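People > Interviews > The tea tray round

August 2025, by the Gunville newsletter desk

I've been wanting to write about the tea round at Rerwood for ages, mostly because I've drunk so much of it. Rerwood is the day centre at the bottom of the hill, and the woman who runs its tearoom has been carrying trays there for 17 years. She agreed to talk on the condition that I left her name out ("they all know who I am anyway") and that I didn't get under her feet before the afternoon rush.

So we sat down at a corner table once lunch was cleared, and I asked how she'd got into it. She laughed at me. "I came in to ask about a chair yoga class! They were short that day and somebody handed me a tray. I never did do the yoga."

She has opinions about trays. Strong ones! The old ones were metal and she couldn't bear the noise. "You'd set one down and half the room would jump. Plastic's kinder. And I want a lip on it, only a low one, so a spoon stays put when you go round a corner." She also likes a pale colour, as she can see straight away if it wants wiping.
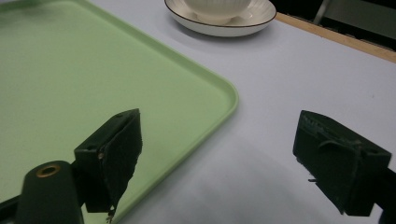 Then there's the question of cups and saucers. Plenty of places have gone over to mugs, and I said I'd half expected Rerwood to do the same. She pulled a face. "We tried it one October. People held them differently, sort of hunched over. With a saucer you've got to sit up a bit, and you've got somewhere to put your biscuit."

I'd never thought of that, but I've been noticing it ever since (I am a huncher, I'm afraid).

The centre buys its crockery second-hand where it can, and the best haul came from the Athumani guest house when it closed down: 48 cups with their saucers, all wrapped in newspaper. She fetched them herself in two trips. "I drove home at a crawl. There was a queue behind me right back to the roundabout and I didn't care."

How do you carry a full tray without slopping it? "Don't look at it," she said. "Look where you're going. And put the heavy pot nearest your tummy." She made me have a go with a pot of water and I got as far as the piano before it went over my sleeve, which pleased her no end.

She's 60 next spring and I asked if she'd thought of stopping. She had, for a week or so, after a bad knee. "I sat at home with my own tea and it tasted of nothing."

By then people were coming in and she was already up, pushing her chair under with her foot and asking me whether I wanted milk.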